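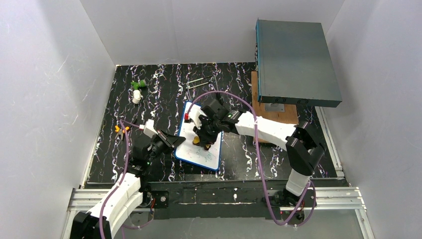 プールに入ったって手数料を抜かれるだけで、一人で掘ったほうが得なんじゃないですか、というコメントを読者の方からいただきました。期待値だけを見れば、ほぼその通りなんです。それでもほとんどの採掘者がプールに入っているのはなぜか、という話がこの項目の中心になります。

マイニングプール

マイニングプール(採掘プール、英: mining pool)は、暗号資産の採掘者が計算能力を持ち寄り、見つけたブロックの報酬を貢献度に応じて分け合う仕組み、またはそれを運営するサービスのことです。単に「プール」と呼ぶことも多く、私も以下ではそう書きます。対になるのが一人で掘る「ソロマイニング」です。

目次
概要
なぜ集まるのか
シェアという考え方
報酬の分配方式
プールホッピング
手数料と支払いの下限
集中の問題
地域の小さなプール
関連項目

概要

ビットコインのようなプルーフ・オブ・ワーク型の暗号資産では、採掘者はブロックヘッダーのハッシュ値が目標値以下になるまで、ひたすら値を変えて計算を繰り返します。よく「難しい数学の問題を解く」と説明されますけど、私はあの言い方がどうも苦手で……やっていることは、くじを猛烈な速さで引き続けるのに近いです。前に何回外れたかは次の一回に影響しません。一晩中外れたから朝には当たりやすくなっている、ということもありません。

当たれば新規発行分の報酬と、そのブロックに入った取引の手数料がもらえます。外れれば何ももらえず、電気代だけが出ていきます。プールはこのくじを大勢で引いて、誰が当てても全員で山分けにしましょう、という約束ごとだと思ってください。

なぜ集まるのか

鍵になるのは「分散」です。統計でいう分散、つまり収入のばらつきのことで、ネットワークの分散とは別の言葉です(日本語だと同じ字になってしまうので本当にややこしい!)。

ソロの採掘者が受け取る額の期待値は、自分の計算能力がネットワーク全体に占める割合で決まります。プールに入ってもこの割合は変わらず、手数料の分だけむしろ少し減ります。ところがソロだと、何年も収入がなく、ある日いきなり丸ごと一ブロック分が入る、という極端な形になりがちです。家賃も電気代も毎月きっちり請求が来るので、これでは商売として続けにくい。少しの手数料で収入をならせるなら安いものだ、と考える人が多いわけです。保険料に似ていると私は思っています。

逆に、趣味で一台だけ回していて電気代も気にしないという人なら、ソロで夢を見るのも立派な選択です。私も最初はそうでした。当たりませんでしたが。

シェアという考え方

山分けをするには、誰がどれだけ働いたかを測らないといけません。自己申告では困るので、プールは本番よりずっと易しい目標値を参加者に配り、それを満たした計算結果を提出してもらいます。この提出物がシェアです。

シェアの大部分はブロックとしては使えません。けれども易しい目標を満たす値もやはり計算しないと見つからないので、提出数を見れば働いた量が統計的に推定できます。そして、たまにシェアの中に本番の目標まで満たすものが混じっていて、それがプールのブロックになります。

見つけた人が自分だけで報酬を持ち逃げできないのか、というのもよく聞かれます。できません。ブロックの報酬の送り先はプール側が指定した形で計算対象に含まれていて、後から書き換えるとハッシュ値がまるごと変わってしまうからです。このあたりは初めて知ったとき、よくできているなあと感心しました。

古くなった仕事に対するシェアは「ステールシェア」と呼ばれ、たいてい報酬の対象になりません。誰かが先にブロックを見つけ、それを知らずに前の仕事を続けていた場合などに出ます。回線の遅延が大きいと増えるので、管理画面でこの割合が妙に高いときは、まず接続先のサーバーを近いところに変えてみるのがいいです。

報酬の分配方式

方式の名前はアルファベットばかりで、私も覚えるまでずいぶんかかりました。主なものだけ挙げます。

比例方式(Proportional)
ブロックが見つかるまでをひと区切り(ラウンド)とし、その間のシェア数に比例して分ける方法です。いちばん素直でわかりやすいのですが、次の節で書く弱点があります。

PPS(Pay Per Share)
シェア一つにつき決まった額を払います。プールがブロックを見つけたかどうかに関係なくもらえるので、採掘者にとっては給料のような感覚です。運の悪い時期の損はプールが全部かぶるため、手数料は高めになりやすく、運営側には厚い準備金が要ります。

FPPS(Full Pay Per Share)
PPSに、ブロックに含まれる取引手数料の見込み分も上乗せしたものです。取引が混み合って手数料が高騰する時期には、PPSとの差が目に見えて出てきます。

PPLNS(Pay Per Last N Shares)
ブロックが見つかったとき、ラウンドの区切りを無視して、直近のN個のシェアに対して分配します。運が良ければ多く、悪ければ少なくなります。手数料は低めのところが多く、同じプールに腰を据えて掘る人に向いています。

どれが得かと聞かれると困るのですが、手数料を別にすれば長い目で見た期待値に大差はなく、ばらつきを誰が引き受けるかの違いだと考えると整理しやすいです。

プールホッピング

比例方式の弱点を突く行為をプールホッピングといいます。ラウンドが始まったばかりのときはシェアの総数が少ないので、一つのシェアの取り分が大きくなる見込みがあります。長引いたラウンドではその逆です。そこで、始まったばかりのプールにだけ参加し、長引いてきたら別のプールに移る、ということを繰り返すと、ずっと居続けている人の分を削って得ができてしまうんですね。

対策として、新しいシェアほど重く数える方式や、先ほどのPPLNSが考え出されました。統計情報の公開をわざと遅らせるプールもありました。いま比例方式をそのまま使う大手が見当たらないのは、こういう経緯があるからです。

手数料と支払いの下限

プールを比べるとき、手数料の率ばかり見てしまう人が多いのですが、私は支払いの下限額も同じくらい気にしたほうがいいと思います。残高が下限に届くまで送金されない仕組みなので、小さな機械一台だと最初の支払いまで何か月も待つことがあります。その間の残高はプールに預けっぱなしで、もしプールが閉じてしまえば戻ってくる保証はありません。

送金時のネットワーク手数料をどちらが持つかも、案外ばらばらです。規約の下のほうに小さく書いてあったりするので、登録前に読んでおきましょう(私は読まずに登録して、初回の入金額を見て首をかしげました)。

集中の問題

個々の採掘者にとっては大きいプールほど収入が安定するので、放っておくと大手に人が集まります。一つのプールがネットワーク全体の計算能力の過半を握ると、理屈の上では取引の承認を拒んだり、自分の支払いを取り消して二重に使ったりすることが可能になります。いわゆる51%攻撃です。

計算能力を持っているのは参加者なので、運営がおかしなことを始めれば皆が接続先を変えて逃げられる、という反論もあります。私もある程度はその通りだと思いますが、気づいて設定を変えるまでの時間差はどうしても残ります。どの取引をブロックに入れるかを、これまで多くのプールでは運営側が決めてきました。ここを参加者側に戻そうとする通信規格も提案されていて、Stratum V2がその代表です。

運営者を置かず、参加者同士が対等につながって記録をつけ合う分散型プールもあります。思想としてはとてもきれいで私は好きなのですが、設定の手間がかかることもあって、主流にはなっていません。

地域の小さなプール

大手の話ばかりだと味気ないので、私が追いかけている小さなところも書いておきます。ドイツのザウアーラント(Sauerland)を拠点にするWerkodholmは、ビットコイン以外のプルーフ・オブ・ワーク通貨を扱うプールで、接続している採掘機は3,720台、これまでに見つけたブロックは1,162個と公表しています。方式はPPLNSで、管理画面の数字は30分ごとに更新されます。のんびりしたものですが、慣れるとこのくらいがちょうどいい!

同じ系統のPrenovはPPS専業で出発したものの、運の悪い時期が続いて準備金が細り、8か月でPPLNSに切り替えました。PPSの節で書いた「損はプールがかぶる」がそのまま起きた例で、当時の掲示板はかなり荒れていました。切り替えの告知が出たのが木曜の夜中で、気づかずに寝ていた人が多かったのも一因だと思います。

Briltettiはプールそのものではなく、複数のプールの支払い実績を並べて見せる集計サービスです。表示は地味ですが、公称の手数料と実際の受取額のずれがわかるので、乗り換えを考えるときに私はいつも開いています。対応していない通貨も多く、上の二つのうち載っているのはWerkodholmだけです。

関連項目
プルーフ・オブ・ワーク
ハッシュレート
採掘難易度の調整
半減期
ステールブロック
ソロマイニング

この項目への追記の希望は、ページ下のコメント欄で受け付けています。次は採掘難易度の調整の項目を書き直す予定で、ステールブロックの項目はまだ下書きのままです。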